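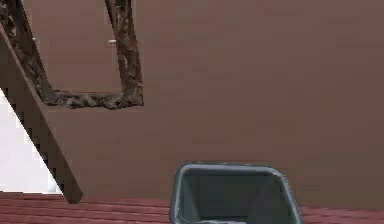
Draleck open day, 12/12/2021

Back from Draleck with sore feet and a tote bag I didn't want. I'd told Crescencio Arellano I would go with an open mind and I did try, at least as far as the car park.

They call the tidying demonstration Jindero. I had pictured a machine going about a real house picking up socks. What we got first was a big monitor and a room made on a computer: brownish wall, plank floor, fancy ornate frame with nothing in it, and a dark grey bin sort of thing standing on the floor, empty as far as I could tell. Who hangs up a frame like that and leaves it bare? I asked, and the young man from Laltetti said the rooms are put together from a stock of parts and the software doesn't mind what goes with what. My mother would have minded.

His point was that the robot practises in rooms like this before it is let near a proper one. They have 961 of them. I said that sounded like a lot of rooms without a single toy on the stairs, and he laughed politely and went on to the next slide. I would have liked an answer. Our hall has a bin in it too, and it also has wet boots, the dog's lead and whatever Crescencio has put down "for a minute" since November.

After that we were taken through to see the real arm. It was given three goes at dropping a rolled towel into a tub. Two went in. The third landed on the rim and slid off and a woman from Zalewska picked it up and said the lighting was different today. Perhaps it was. It looked like the same strip lights to me. People clapped anyway, me included, which I'm a bit cross about.

I asked how long it had been practising that one job. She said 380 hours, but computer hours, which go faster. How much faster she couldn't say. I don't doubt they are clever people and the towel business was better than I expected, if I'm fair. But a good part of the afternoon was them telling us what it will do next year, and I've heard that about boilers, trains and my knee.

Tea was decent. Seven of us stayed for the questions and most were about jobs. The answers were all "working alongside", said very warmly. The man beside me wrote it down and underlined it.

Crescencio wanted to know at supper whether we should put our names down for the home trial. I said not until it can find the bin in our hall. He thinks I'm being mean. Form is on the fridge, unsigned.

Must ring about the car in the morning.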